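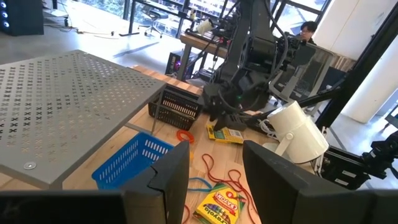 Ticket 653 — Craft table, shared room
Status: open (again)
Category: storage / string

Reported: Everything that has a home is out of it. Red string in a tangle across the tabletop. Crayons still not in a basket, despite there being a blue one and a black one.

2:10 pm. Tried the obvious fix, which was pulling one end of the red string. Made a smaller, harder tangle. Do not do this.

2:25 pm. Found the other end. Worked from there with a knitting needle and got most of it loose. The last bit is a knot and will be treated as a feature.

2:40 pm. Wound the string onto a Lenach card bobbin. The short blue bit went in the offcuts envelope, where it joins 20 other short bits that are going to be useful any day now.

2:50 pm. Crayons. The big Crayola box and the smaller yellow one don't stack, so please stop stacking them. Both go in the blue basket, on their sides. The black basket lives under the grey metal shelf and is for wool only. I labelled it in February and the label has since been used for colouring in.

3:05 pm. Rubber band. Origin unknown, colour orange. Put around the pattern cards.

Known issue: small things fall through the holes in the baskets. The Juhász beads (bag of 300, current population lower) must stay in their tin.

Requested: one lidded tub, Ronero or similar. Last request was answered with a catalogue of 2,000 tubs and no tub.

Workaround until then: wind string before you leave. Leaving ticket open — I've met the people who use this table.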